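Evaluation of the Lultik two-arm kit for kitchen tasks
Project report, Sillard Robotics Lab course

2. Setup

The kit was supplied on loan by Idari. It was installed on a covered table with a toaster, a pot and a tray. Assembly took 7 hours, 2 of them spent on cabling.
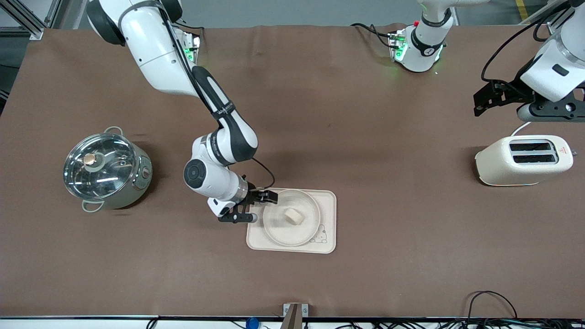 Calibration followed the vendor manual. The routine must be repeated after each power cycle, and the manual does not say so. Logs were capped at 600 seconds per run.

3. Wrist view

Each gripper carries a camera. White objects on a white tray gave weak edges, so exposure was fixed by hand. 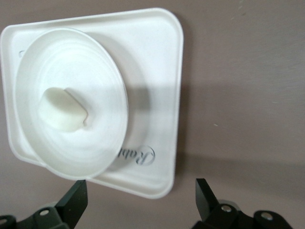
Amrani, commenting on the draft, asked whether fixed exposure would hold up under window light. We did not test this. All 23 runs used ceiling light only.

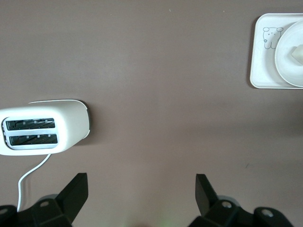 Figure 3. Wrist view with open gripper, toaster at left and tray at upper right.

4. Remaining work

The release script still needs a timeout. The spare finger set was not fitted.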